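Spent the afternoon at the Stelatbridge open day on 10th March. They do manipulation work, mostly cloth, and they let visitors get close to the benches. Notes follow, in the order I wrote them down.

First stop was the bin-picking cell. A six-axis arm, suction tool, mixed cartons. It has been running long enough that the staff barely look at it. Cycle time was posted on a sheet of paper taped to the guarding and had been corrected twice in pen.

I asked what the second correction was for. Answer: the vacuum hose had been swapped for a longer one and the pickup got slower. They left the slower number up. Good practice.

Next was a talk by Žofie Jurčo on why folding is still hard. Short version: a box has six numbers that tell you where it is. A T-shirt has as many as you care to write down, and they change when you touch it.

She showed simulation results first, then the same policy on hardware. The gap was large. In simulation the cloth slides over itself nicely. On the bench the bottom layer stuck and the whole stack came along with the top one.

Her group now puts most of its effort into demonstrations by people. A person holds a gripper in each hand, does the task on a table, and the recordings become training data. No arm is involved at that stage.

The current folding set stands at 3,938 demonstrations. The target is 4,000, after which they freeze it and retrain. Someone asked why 4,000. "Because we had to stop somewhere" – fair enough.

Of those, the ones that get thrown out are mostly bad starts. The person grabs the garment before the recording is running, or lets go of the trigger early. Failed folds are kept if the failure is clean. I had expected the opposite.

Kamil Matoušek runs the folding bench. He is the one to ask about hardware. Points from him, condensed:

Jaw tips wear faster than anything else. Cotton is more abrasive than people think, and a polished tip loses a single layer of jersey nearly every time.

Trigger travel matters more than grip force. If the travel is short, people treat the jaws as open or shut and never use the middle. The middle is where you feel for how many layers you have.

Every gripper gets its own label, and the label goes into the log. They had a stretch last August when two units were swapped between left and right and the calibration went with the wrong hand. It took 19 sessions before anyone caught it.

The task itself is defined more tightly than I assumed. Flatten, fold, fold again, square up the bundle, let go. Squaring up is scored separately. A garment folded well and left crooked passes the first part and fails the second.

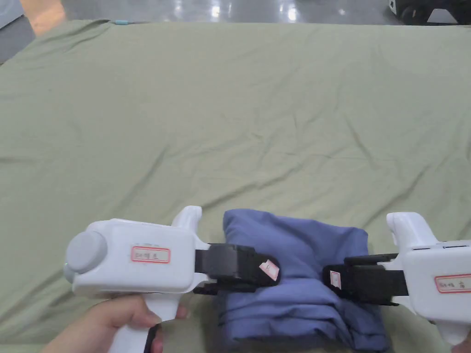

Folding bench: one handheld gripper per side, jaws on the folded garment, green cloth underneath.

Worth looking at the gap between the two sets of jaws. According to Kamil, new people bring the tips too close together on a thick bundle and push the center up. Wider is steadier, up to the point where the ends droop.

The cloth on the table is there for friction. On bare laminate the bundle skates. On felt it grips too hard and the bottom layer drags. They tried 13 surfaces and settled on plain woven fabric. Creases in it are left alone, on the theory that a customer's table won't be ironed either.

I had a turn with the grippers. First fold was poor: I caught two layers on the left and one on the right, and the sleeve stayed behind. Third one was acceptable. Your wrists do a lot of work that you never notice when you fold with fingers.

One thing I did not get a clear answer on is transfer. The recordings come from human wrists, and an arm has different reach and different limits. Žofie Jurčo said they filter for motions the arm can follow. She would not say what share survives the filter.

There was also a towel demo with the arms running by themselves. Two good folds, one where the corner slipped and the system started over without help. The restart impressed me more than the folds did. It was slow, though – I could have done the laundry basket in the same time.

Slides are supposed to go out to everyone who signed in. If the filter numbers are in there I'll add them to this thread.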